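Workshop Notes > Builds > Arm on the back bench

Posted Sep 11, 2019

The arm is back on its bench at Neststead and I have been working on soft things with it. Boxes and cups went fine in August. Bags are harder. A bag changes shape when you touch it, so the path that worked last time is wrong the next time.

Most of last week went to wiring. I had cables hanging off the wrist that kept catching on the elbow when the arm folded back, so I redid the ties and left more slack at the wrist. I haven't trimmed all the tails yet. The cable for the wrist camera needs a loose loop or it pulls at the plug when the gripper tilts, and I lost an evening finding that out.

The grid cloth came from Histetti. It doesn't lie perfectly flat, but it gives me squares to line things up against, and I can put a bag back close to where it was between runs.

The job I picked is a small cream zippered pouch, left open. The fingers come down over the mouth from above. I want them to pinch the front edge of the opening and lift without dragging the whole pouch across the cloth. My script, which I call Magbanua, runs the approach in 12 steps and slows down for the last few.
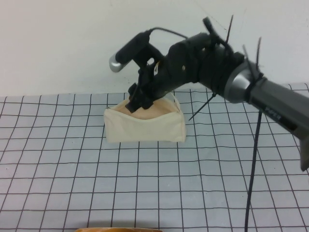 Magbanua should go slower over the whole approach, according to a reader at Buvunport who emailed after my last post. The reader's view was that fabric needs a soft close more than a precise one, and that I should cap the grip force before touching the path again. I tried the cap on Sunday. I did 72 runs with it and 17 were bad, mostly from the fabric slipping out on the lift. I don't have a fair number from before the cap, so I can't say how much it helped.

Next I want to try rubber pads on the fingertips. I also need to clean up the logs, which are at 1436 files with names that made sense to me at the time. The pads come first.

We use cookies to remember your settings on this site. By continuing to read, you accept our cookie policy.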